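Notes for the tea talk, travel evening, back room of the library. Slides are numbered in the margin of my printed copy. Kettle on before people sit down, please, so it's ready for the tasting.

## Opening (slides 1 to 3)

Good evening, everyone, and thank you for coming out on such a wet night. I can see some faces from the talk on ferries, and I promise there will be fewer timetables in this one.

I want to take you to Sorport, a town most people only pass through on the way to the islands. I did exactly that myself, twice, before I missed a boat and had an afternoon to fill. I went looking for a cup of tea to sit over until the next sailing, and ended up staying three nights. I have been back every October since, with a larger bag each time.

*(Pause. Ask who has been to Sorport. If anybody has, ask where they ate, and don't let it run on too long.)*

What I had expected was a bag on a string in a glass of hot water. What I got was a small brown pot, a dish of dried apple, and a lady who stood over me until I had tasted it properly. She wanted to know what I thought, and "very nice" was clearly the wrong answer. I had to try again!

## How tea got there (slides 4 to 6)

Keep this part fairly short, as it's the history and people are waiting for their cups.

Sorport was a salt town first. The boats went out with salt and came back with whatever they could get, and quite often that was tea, packed in the bottom of the hold where it picked up a bit of the smell of everything else. People grew fond of that smoky, slightly salty taste, and when cleaner tea began to arrive they grumbled that it had no flavour. You can still buy the old sort. It's called harbour leaf, and we shall be having some in a minute, so do prepare yourselves.

For a long while there was only one place to drink it, down by the customs house, and it closed at four in the afternoon whether you had finished or not. Now there are 12 tea rooms in a town you can cross on foot before your pot has gone cold, and I have been to every one of them. It was hard work, as you can imagine.
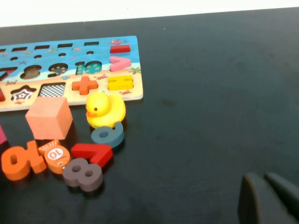 The change came with the younger families moving back. Rents along the quay were low, the old salt stores were standing empty, and a tea room doesn't need a great deal to begin with: a good kettle, some chairs, and somebody who likes talking. The first of the new ones was Hopkin, and I'd like to spend a little time there with you now.

## Hopkin (slides 7 to 9)

Hopkin sits at the top of Net Lane, above a shop that mends sails. You go up an outside stair, which is steep, so mind your knees. Inside it's one long room with a low ceiling and windows on the sea side. There are 14 teas on the list and they change with the season, so please don't go in asking for the one I had, because they will look at you kindly and bring you something else.

What I love about it is the pace. You're given a pot, a small jug and a sand timer, and you are left in peace. Families come in after school and stay until it's dark. Grandparents play cards. There is a shelf of games and puzzles for the little ones, and quite a few of the grown-ups get drawn in as well.

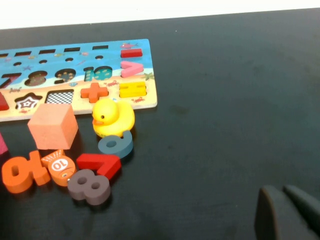
*Puzzle board with a painted beach, red minus piece in the top row.*

Order the buckwheat cake. It's flat and plain and looks like nothing much, and I nearly sent you all home with the recipe, but mine came out like a roof tile and I didn't feel I could put my name to it.

*(Hand round the first tray here. Green cups are harbour leaf, white cups are the ordinary black. Tell them which is which AFTER they've had a sip.)*

## Foletti and the cold tea business (slides 10 to 12)

If Hopkin is where you go to sit, Foletti is where you go to argue. It's a narrow place behind the fish market, standing room only, and it opens at half past five in the morning for the market people. They serve one thing, which is strong black tea left overnight in a stone jar and poured over a slice of lemon. No milk, no sugar, and no use asking.

I was quite rude about cold tea for most of my life. I think of it as something you find on the windowsill the next day. But on a warm morning, with the boats coming in and everybody talking across each other, it's a lovely thing, and I have made a jar of it at home most weeks since. Use more leaf than you think you need, cold water from the tap, and leave it well alone until breakfast.

If someone asks about prices: a glass at Foletti costs less than a bus ticket, and you're expected to rinse your own glass at the tap by the door. I didn't know this on my first visit and was told about it by more than one person. 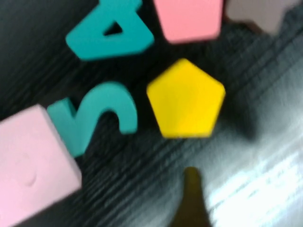 ## The tea garden at Flurex (slides 13 to 15)

Now, the part I'm most often asked about. Yes, they do grow a little of their own. Flurex is a hillside garden a short bus ride out of town, on a slope that faces south and catches the mist off the water. There are 2,000 bushes, which sounds a great many until you see how little leaf comes off each one. The whole of last year's picking filled 400 tins, and most of those had gone to the tea rooms before any of us visitors got a look in.

You can walk round on your own, and there's a bench at the top with a view right across the bay. Go in the morning if you can. By the afternoon the mist has usually burned off and so has the shade. Wear proper shoes, as the path is loose in places and I went down it once rather faster than I'd intended.

The Flurex leaf is very light, almost like hay, with something of pear about it. Don't use boiling water. Let the kettle stand with its lid off for a few minutes first.

*(Second tray. Small cups only, I have just the one tin!)*

## Questions, and things I always forget

- The last bus back from Flurex goes at ten to five, and it doesn't wait.
- Most of the tea rooms take cash only. Hopkin takes cards on a good day.
- Harbour leaf keeps for ages, but not next to your coffee.
- Somebody will ask about the water. It's soft there, so the same tea tastes stronger than it does here. A filter jug at home helps a bit.
- The sign-up sheet for the spring trip is by the door, and the pen is on a string.
- Cups back on the trays, please, and there's more hot water in the urn for anyone who would like another.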